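Brakport Parish News: Lost, Found and Lent

The lending shelf in the old ticket office at Brakport has now been going since April, and it is time to report on how well we all behave when trusted with other people's belongings. Middling, on the whole.

For those who moved in recently, the idea was borrowed wholesale from Virkeck, where they have had one for years and mention it often. You bring in something you own and hardly use. Somebody else takes it away, uses it and brings it back. There is a notebook on a string for writing down what went where. At Virkeck the notebook is apparently a model of neatness. Ours has been left out in the rain once and has a recipe for leek soup in the middle of June.

Since opening we have had 887 loans, counting the ones where we could read the handwriting. The carpet cleaner is far and away the favourite and has seen more of the village's front rooms than the vicar. It was followed by the long ladder, the wallpaper table and, to general surprise, a fondue set. The fondue set has only ever been out on Saturdays in the notebook's telling, but the notebook also says the ladder was returned before it was borrowed, so make of that what you will.

The jam pan went out in August and came back in October with a jar of damson inside it. This is not a rule, but we would not stand in the way if it became one.

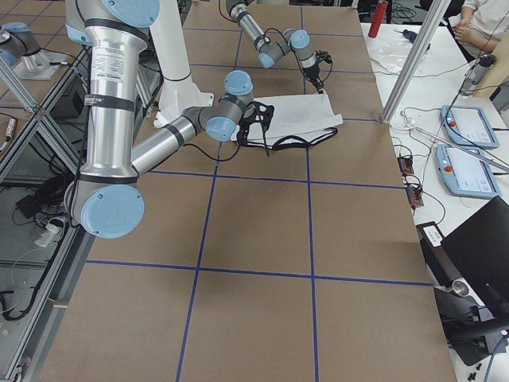 Page last changed: 22 December 2025

Now for the less cheerful part. Twelve items are still out past their date. We know people are busy. We also know that a pasting brush does not take five months to use, however large the hallway. The missing list is pinned up inside the door and includes the smaller of the two hedge trimmers, a cake tin in the shape of a 2, the good torch (the bad torch has been returned three times, once by someone who had not borrowed it) and a Geltolano board game with most of its pieces. If you find any of these under the stairs, bring them back at any hour and push them through the hatch. No questions will be asked, although the hatch does squeak and the bus shelter has a clear view of it.

Please don't push the hedge trimmer through the hatch.

A few words about what we can take. We are very grateful for the bread makers. We now have four bread makers, and it seems the village was hiding them in its cupboards all along, waiting for the chance. We can't take a fifth. Nor can we take exercise bikes, anything with a frayed lead, or videos, even if they are the whole set. What we would like is a decent sack barrow, a pair of trestles, and folding chairs that fold when asked and at no other time.

There has been a complaint that the shelf is no longer a shelf, having spread across two walls and part of the floor. This is fair. A proper set of racking has been offered by the Hegyi furniture shop, which is closing its storeroom, and it will go up in the new year if we can find the bolts. Until then, mind the tent poles as you go in.

Charges stay as they were. Most things are free, the carpet cleaner is £2 a day towards its shampoo, and the deposit on the long ladder is £20, which you get back along with your dignity if you return it in one piece. Coins only, please, or a note folded small. The tin has a narrow slot and a long memory.

We are shut over Christmas and open again in the first full week of January. Anyone needing extra chairs for the big day should come before then. The fondue set is already booked.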